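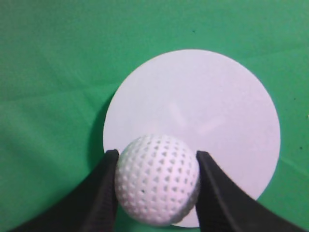 A white plastic ball, full of holes and good for years.

My brother-in-law has a net in his garage that cost more than my first car. It came with a mat, a screen and a subscription. He uses it the way most of us use a rowing machine, as a place to hang damp towels.

I have a bag of perforated plastic balls. I would like to make the case for the bag.

The plastic practice ball has one great quality, and it is that it doesn't go anywhere. Hit it as hard as you please. It leaves in a temper, thinks better of it, and drops into the hydrangeas. I have hit 507 of them off the back step since October (I keep a tally on the shed door, for reasons my wife has stopped asking about) and every one stayed on this side of the fence. A real ball would have been through the Nadholm Street bus shelter by the second morning.

Tyson Fortin, who plays off a 7 and brings it up at funerals, tells me the things are useless. No feedback, he says. You can't feel the strike. I have felt a great many of my strikes over the years and could do with a rest.

His other complaint is that they teach you nothing about distance. True enough. But most of what is wrong with a weekend golfer goes wrong in the first 2 feet, long before distance comes into it, and you can see it perfectly well with a ball that dies by the birdbath. Mine all died to the right of the birdbath. By spring I had moved my left hand over, and now a fair number of them die to the left of it.

What bothers me is how hard they have become to buy. The big sports store at Arkden had 100 kinds of glove and a machine that would film my hips, and no plastic balls. The kid at the counter thought I meant a dog toy. I found mine in a hardware store, next to the birdseed, in a mesh bag with a faded price tag.

I bought both bags. The dog next door has had a few – he's welcome to them, and his short game could use the work.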